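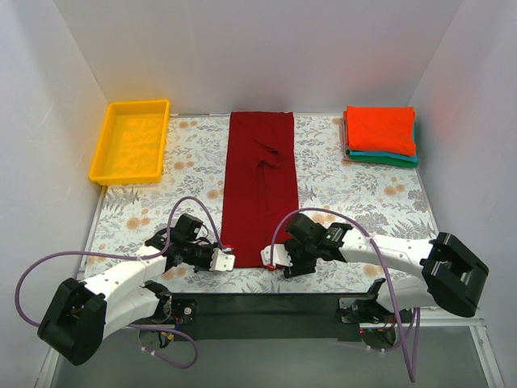 Notes > Robot Learning > Opinion

Stop Grading the Fold, Start Grading the Crumple

5/9/23

I have a bone to pick with how we score laundry robots, and I'm going to pick it using one dark red garment.

If you've hung around the two-arm folding crowd for any length of time, you know the routine. One folded stack at the back, one tray, one piece of clothing in the middle, a gripper at each near corner. You collect a pile of demonstrations by teleoperation, train a policy that copies them, run it a bunch of times and write down how many folds came out fine. Then the number goes in the abstract and everybody goes home happy.

My complaint is with "came out fine."

Look at the red one again. The side edges are straight, and it makes a long, narrow rectangle that any of us would be pleased to see. But up near the far end there's a small bunched-up bit where the fabric has creased in on itself. Is that a success? Under the scoring rule we used at Tundon last year, yes, no argument, next trial. Under the rule Hemi Hapeta wanted us to use, it's a partial, and you have to write down where the crumple is. I fought Hemi on this for weeks (it was slow! it was fussy! I wanted my number!) and I'd like to say in public that I was wrong.

What changed my mind was going back through 200 of our old trials with Hemi's sheet in hand. We had called 70 percent of them successes. When I marked crumples as well, plenty of those successes had one, and they weren't scattered all over the cloth the way I expected. They bunched up at the far end, away from the grippers. I'd been staring at these runs for months and never noticed, and our scoring sheet had no box for it.

Once you know the crumples live at the far end, you start asking better questions. Are the arms letting go too early on the long fold? Is the policy paying attention to that end of the garment at all, or just to the corners it's about to grab? My own bet is the second one. The corners are where the action is in the demonstrations, so the corners are what gets learned. I can't prove it yet. But I couldn't even have made the bet with a plain pass/fail column.

Now, Manouchehr Sharifi has a reply to this, and it's a decent one, so let me give it fairly. He says a crumple in the first fold often doesn't matter, because the next fold presses it flat or hides it, and what the customer sees is the stack. Grade the stack. He also says that every extra box on the sheet is a box two people will fill in differently, and he's right about that. When he and I scored the same 100 trials separately, we agreed nearly always on pass/fail and a good deal less on what counted as a crumple versus a plain old wrinkle.

Fine. But hiding a mistake under the next layer is just the kind of thing I'd like to know my robot is doing! A thin shirt forgives you. I doubt a thick sweater will, and then you've got a policy that looked great on everything in the training set and turns out lumpy bricks on anything else. As for people disagreeing, I'd rather publish the disagreement than throw out the column. We publish error bars on everything else.

The other thing people tell me is to wait for more data. The Natstead set has 600 demonstrations, the next one will be bigger, and the crumples will wash out. Maybe they will – I've been surprised before. But if the people giving the demonstrations leave the same little bunch at the far end and carry on, then more data is more practice at leaving it there. I checked a handful of our own demos for this and didn't love what I saw. Mine were some of the worst, for the record.

So here's what I'm asking for. Keep the success rate, by all means. Next to it, put one line on where the cloth went wrong in the runs you counted as good, and one photo taken partway through, before the last fold covers the evidence. Hanholm is going to try this on their towel task in October, and I've offered to be their second scorer. If you want our sheet, write to me and I'll send it, along with Manouchehr's grumpy notes in the margin.

Contact | © 2023 Tundon Notes | Back to top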